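Research > Manipulation > Technical papers > Section 4

9 min read

4. Comparison of end effectors on the laundry task

4.1 Hands and controllers

Two end effectors were compared. The Nudau is a parallel gripper with rubber-lined jaws and was run on a bench-mounted arm. The Clukeck is a multi-fingered hand with a ribbed palm and was run on a full humanoid. Both used the Swai controller, with the same force limits and the same grasp timeout. We did not retune the controller between hands. This favours the Nudau a little, as the default gains were set on a gripper of similar mass.

4.2 Procedure

Each trial began with a mixed load of clothing and ended when the garments were in their target location or when the operator called a stop. A grasp was scored as good if the fabric cleared the rim of the basket or drum without being dropped. Grasps that picked up more than one garment were scored as good but flagged. We logged 703 grasps in total, 202 of them with the Nudau. The totals are uneven because the bench arm was out of service for most of August while its wrist encoder was replaced.

4.3 Results

On single light-coloured garments the two hands behaved much the same. The difference showed up with dark fabric in a pile, where the depth estimate was poor and the approach height was often wrong. The Nudau tended to close above the cloth and come up with nothing. The Clukeck fingers spread wider and tolerated a larger height error, but they snagged on perforated basket walls, and 80 trials were flagged for contact with the basket. Most of these were light touches that did not move it.

Cable routing at the wrist also affected the results. A loose loop on the outside of the forearm limited how far the hand could be turned near the machine door, and we had to exclude some of the steeper approach angles from the planner.
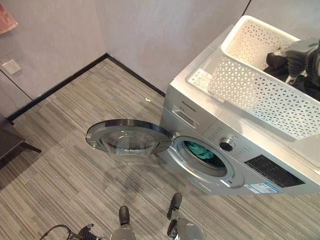
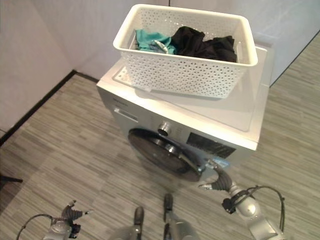

Figure 2. Head-level views of the washing machine workspace, with the laundry basket on top of the machine.

Changing the approach height by hand recovered many of the failed Nudau grasps, so we do not attribute the whole gap to jaw shape. A fairer test would fix the depth error first. We repeated a small set of trials with the Truken wrist camera fitted and the head camera turned off. Empty grasps became less common for both hands, although the wrist view was blocked once the fingers had closed on the fabric. Those trials are left out of the totals given earlier and are reported separately in Section 5.

Contact | Copyright | Back to top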